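How to clean the cover of a fluorescent ceiling light

Posted Feb 17, 2018 by Gil-soo Gil

In our workroom at Drerkmont the ceiling is white, and for a long time I thought the lights were becoming weak. I even bought new tubes. Then I took down one plastic cover and washed it, and the old tube was good enough after all. These are the steps I follow now, every December and one more time when the summer is over.

What you need

A stepladder that stands firmly on your floor
A soft brush or an old paint brush, fully dry
2 microfiber cloths, one for wet work and one for dry
A bucket or a sink large enough for the cover
Dish soap. I use Pyo, but any mild one will do.
A sheet for the table or floor under the light

Before you start

Switch off the light at the wall, and then also at the breaker. Put a piece of tape over the breaker so that other people in the building do not turn it on again. Wait until the tube is cool. I wait as long as it takes to drink my coffee.

If your tube is broken or has a crack, do not continue with this page. Broken fluorescent tubes need to be handled in a different way, and your town office can tell you how.

Steps

1. Move everything away from under the light, or cover it with the sheet. Old dust comes down in bigger pieces than you expect.

2. Set the ladder a little to the side of the fixture. When it is straight under the light, you must bend your head back too much and you get dizzy.

3. Take off the cover. On most fixtures you press one long side inward and the cover comes free on that side first. Hold the other end with your second hand — long covers bend in the middle and can slip. If it does not move, look for a small clip or screw at the ends and do not pull harder.

4. Brush the cover dry before any water touches it. When dust becomes wet it turns into a gray paste, and this is much more work.

5. Wash the cover with lukewarm water and a few drops of soap. Do not use glass cleaner or the rough side of a sponge. Rinse it, and let it dry standing on the long edge.

6. While the cover is drying, wipe the metal part of the fixture with a dry cloth only. The tube also gets a dry cloth, with a light hand, along its length.

7. Look at the ceiling near the fixture. Where beams meet panels there is often a line of dust, and from the ladder you can reach some of it with the brush. Brush away from the open fixture.

8. Put the cover back when it is completely dry. Press along the full side until it sits flat. Then turn on the breaker, and after this the switch.

9. Stand under the light and look up at it from low down, with the white ceiling behind. Dark spots in the cover are easiest to find from this angle, and a cover which is not straight also shows itself.
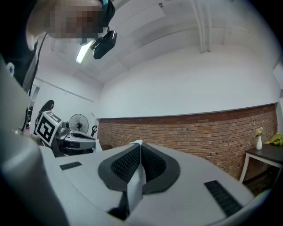
If the light still looks weak

Check the ends of the tube. When they are black, the tube is old and washing will not help. Buy the same length and the same wattage as printed on the old one. If a new tube flickers too, the problem may be in the starter or the ballast, and for the ballast I would call an electrician.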